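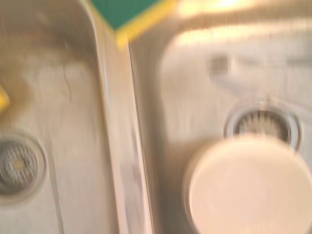

买之前我只想知道一件事：中间那道隔梁，到底能不能放海绵？卖水槽的都在讲钢板，讲静音，讲什么北欧灵感，我家里每天吵的是海绵放哪儿。

这条留言挂在我们旧页面底下很久，点赞比产品介绍还多，我们只好把它请到最前面来。答案是能放。隔梁顶部做成圆弧，海绵搭上去会歪一点，歪着也待得住，除非您家水龙头开得像消防演习。

Burkari Winisari 双槽不锈钢水槽
台下安装／台上安装两用，拉丝表面，左右双槽

售价：3,616 元（含两套下水、两只提篮滤网、安装卡扣）
单配滤网及下水口套件：238 元
发货地：Trirkska 仓库
页面更新：2019年8月9日

先说它是什么

一个水槽，两个槽，一道梁。

我们知道这句话听起来很难值三千多块钱，所以下面写得长一点。赶时间的可以直接拉到“安装前请量”那一节，那一节真的要看，其他的看不看随您。

Winisari 是 Burkari 的双槽款，从第一批到现在外形没怎么改过。同行每年春天都会推出新的“概念”，有的带灯，有的带瀑布，有的能显示水温，好像洗碗的人手是没有知觉的。我们在五月的时候也认真讨论过要不要加一块屏幕，讨论到一半有人去洗杯子，回来之后就没有再提这件事。

双槽的道理很朴素。一边泡，一边冲。一边是昨晚的锅，一边是今早的草莓，两者最好不要见面。单槽当然也好，大锅放得平，烤盘能躺下，可一旦里面泡上了东西，整个厨房就停摆了，想洗个苹果还得先跟那口锅商量。

隔梁

隔梁是这只水槽里最不起眼的部分，也是我们收到意见最多的部分，所以单独写。

梁顶是圆的。早先打样时做过一版平顶，看着很利落，用起来平面上总留一层水，干了以后就是一圈白印子，擦掉，第二天又来，像物业通知。改成圆弧之后水往两边走，印子少了，代价是您没法在上面立一瓶洗洁精。有买家试过，瓶子滑下去的声音据说很清脆。

梁的高度比台面低 67 毫米。低这一截有两个用处：一边的水要是忘了关，会先漫到另一边去，给您留出从客厅跑回来的时间；长柄锅横着放的时候，锅柄可以搁在梁上，不会把整口锅翘起来。当然，如果两边的下水口都塞着，那我们和您一样没有办法。

梁上放海绵，我们不反对也不推荐。那种一面绿、一面黄的普通百洁海绵，搭在梁上很顺手，两边都够得着。缺点是它会掉，而且永远掉进正在泡油锅的那一边。要是您介意，侧壁上可以另外挂一个海绵架，Siriwan 出的那种夹式架子，试过，夹得住；梁上夹不住，圆的。

槽底和坡度

槽底往下水口方向有一点坡，肉眼看着像平的，水知道不是。盆底和侧壁之间用圆角过渡，擦的时候抹布能一次带过去。市面上有一种直角水槽，拍照极好看，角落里的茶叶可以住到过年。我们不做直角，也因此在设计展上没有得过任何奖。

有人问圆角会不会显得老气。会的。我们觉得水槽老气一点没有关系，它又不参加聚会。

表面是拉丝，顺着纹路摸是滑的，逆着摸稍微有点涩。拉丝的好处在于它从第一天起就有纹，后来您用钢丝球、铁锅和孩子的玩具车添上去的那些，会慢慢混进去。镜面款我们卖过一阵，每位买家收到时都很高兴，每位买家都在用过一阵后写信来问怎么去划痕。现在不卖了。

另外提醒一句，拉丝不锈钢很会跟着灯光走。厨房装的是暖光灯，水槽看上去就偏米色；换成白光，又变回冷灰。收到货觉得“颜色不对”的，请先换个灯泡，或者等到白天。真有色差我们认，灯泡的账我们不认。

下水口和滤网

每个槽配一只圆形滤网，银色边圈，左边那只中间是打孔的网面，右边那只是放射状的栅条。它的工作是拦住米粒、菜叶、葱花，以及您以为已经吃完的那颗玉米。拎起来倒掉，敲两下，放回去。这就是全部的操作说明，附赠的说明书把它写成了一整页，还配了箭头。

孔开得偏小。孔大了水走得快，东西也走得快，走到弯管里就不走了。孔小一些，下水略慢，网面要勤倒。我们选了后者，理由是倒滤网只需要一只手，通弯管需要趴在地上，还需要一种平和的心境。

网孔里卡住的小东西，比如芝麻，用旧牙刷从背面刷。从正面刷等于把它请进去住。

滤网可以单买，238 元一套，包含边圈、网面、密封垫和下水口主体。这个价格买一只滤网显得贵，买一整套就还好，我们不拆开卖的原因很惭愧：仓库分不清。密封垫有两种厚度，曾经单卖过，寄错得太多，后来干脆整套发。

水渍、茶渍和那些看着像裂缝的东西

不锈钢这个名字起得比较乐观。它不太生锈，但非常愿意留下别人的锈。铁锅底朝下放一夜，早上拿起来，会有一个完整的圆。用小苏打调成糊，敷一会儿，顺着纹路擦，基本能下去。逆着擦也能下去，同时多出一片新的纹路，方向和原来的不同，以后您每次洗碗都会看见它。

槽壁弯角那里最容易积黄褐色的水垢，水硬的地区尤其明显。白醋兑温水，用布蘸着贴在弯角上，过一阵子再擦。请不要用含氯的漂白水泡，说明书上这句话用了加粗，加粗之后来问能不能泡的人并没有变少。

经常有买家发消息来，很着急，说盆底有一道细细的黑线，是不是裂了。请先用指甲横着刮一下。刮得动的是污渍，或者是一根头发，或者是一丝紫菜。刮不动但摸着平的，多半是纹路里吃进了颜色，按上面小苏打的办法处理。刮不动，指甲又会被卡住的，请不要再刮了，联系客服，把订单号一起发过来，我们会问您几个比较烦人的问题，然后安排人处理。

日常保养就是用完擦干。我们写这句话的时候心里很清楚，包括写的人在内，没有谁会每次都擦干。那就隔三差五擦一次，它也不会记仇。

关于声音

槽底背面贴了减震垫，外面再喷一层涂层。效果是水冲下去的声音变闷，勺子掉下去的声音仍然像勺子掉下去。有的页面会写“静音如图书馆”，我们去过图书馆，那里没有人在洗锅。

贴垫子的位置避开了下水口一圈，装净水器或者垃圾处理器的时候不用铲。装垃圾处理器请提前告诉我们，下水口主体要换一个长的，不加钱，但要多等几天。

安装前请量

到了真正重要的部分。

第一，量柜子里面，不要量台面。台面很宽，柜子不一定。每个月都有水槽抵达一个装不下它的家，然后原路返回 Trirkska，它们见过的世面比我们多。

第二，看柜子背后的墙排还是地排。双槽有两个出水口，在下面汇成一根管，汇合的那段要占地方。如果柜子里已经住着净水器、一箱大米和一叠舍不得扔的塑料袋，请先让其中一位搬走，建议是塑料袋。

第三，台下安装需要石材或人造石台面，开孔请用随箱的纸模板，不要用旧水槽描边。纸模板在箱子最底下，很多人安装完才看到它，当作包装纸收好了。模板上有一条虚线和一条实线，切实线。虚线是水槽的外边，切了虚线，水槽会直接掉进柜子里，安静而且迅速。

第四，玻璃胶打好以后请等它干透再放水。胶管上写多久就等多久，师傅说“没事，可以用了”的时候，请看着他的眼睛再问一遍。

龙头孔默认开在后沿正中，位置可以改到偏左或偏右，下单时备注。已经发出的不能改，我们不会上门打孔，也请您不要自己用电钻打孔。有位买家打了，打得还不错，但是打在了隔梁的正上方，从此龙头只能把水浇在梁上，两边平分。

箱子里有什么

水槽本体，两套下水，两只滤网，汇合管一套，安装卡扣一袋，纸模板一张，说明书一本，擦拭布一块。

不含：龙头、玻璃胶、海绵、洗碗的人。

擦拭布的质量请不要抱期望，它是用来表达心意的。

运费和送货

订单满 2,000 元免运费，也就是说单买水槽一律免，单买滤网要自己出。有买家为了凑免运费在滤网后面加了一只水槽，我们很感动。

箱子很大，但没有看起来那么重，占地方的多半是护角和泡沫。签收前请当着送货员的面拆开，看四个角和后沿有没有磕碰。送货员会说他很忙，他确实很忙，请还是看一眼。磕了角当场拒收，我们补发；签完字三天以后再发来照片，我们也会处理，只是过程会长一些，双方都要多打很多字。

Siriwan 一带的订单由当地的合作点送货，可以约时间，约的是上午还是下午，不精确到小时。

买家说

用到现在，左边永远泡着东西，右边永远是空的。家里人说那当初为什么不买单槽。我说单槽的话，就只有左边了。

隔梁低一点这个设计救过我一次，接水忘了关，接完电话回来，水刚翻到另一边，地是干的。打四星，因为电话是推销水槽的。

滤网很好拎，就是边圈有点紧，第一次拔的时候以为焊死了。客服让我转一下再拔，转了一下，果然。建议写在说明书上。（客服回复：写了，第三页。）（追评：没看说明书。）

水槽没问题。我想问海绵能不能不要总掉到泡锅的那边。（客服回复：我们也想知道。）

米色那张宣传图误导人，我家装出来是灰的。（客服回复：请问您家是白光灯吗。）（追评：是。）

常被问到的几件事

能不能放开水。能，煮完面直接倒没有关系，槽底会响一下，是钢板在伸缩，不用道歉。如果下水管是老房子留下来的塑料管，请一边开冷水一边倒，管子比水槽娇气。

砧板架和沥水篮有没有配套的。沥水篮有，搭在两侧槽沿上用，跟隔梁没有关系，另外卖。砧板架画过图，卡在怎么绕开龙头这件事上，至今没有绕开。

能不能只买隔梁。不能。真的有人问过。

左右能不能对调。水槽可以转过来装，但后沿的龙头孔也会跟着转到您肚子前面。请按下单页的左右示意选，示意图是从上往下看的，人站在图的下方。

保修怎么算。本体从签收日起保五年，滤网和密封垫保一年。保的是开裂、漏水和焊缝，不保划痕、水垢和审美变化。五年里搬家带走也继续保，前提是拆的时候没有把它拆成两个单槽。

Winisari 目前累计售出超过 3,616 只吗？有位同事在后台核对时把售价抄进了销量栏，网站上因此挂了一个很体面的数字，已经撤下来了。售价没有变，销量不公布，库存以下单页显示为准。

下单前还有疑问，请在页面底部留言，附上柜内净宽和台面材质。只问海绵的，请看页首。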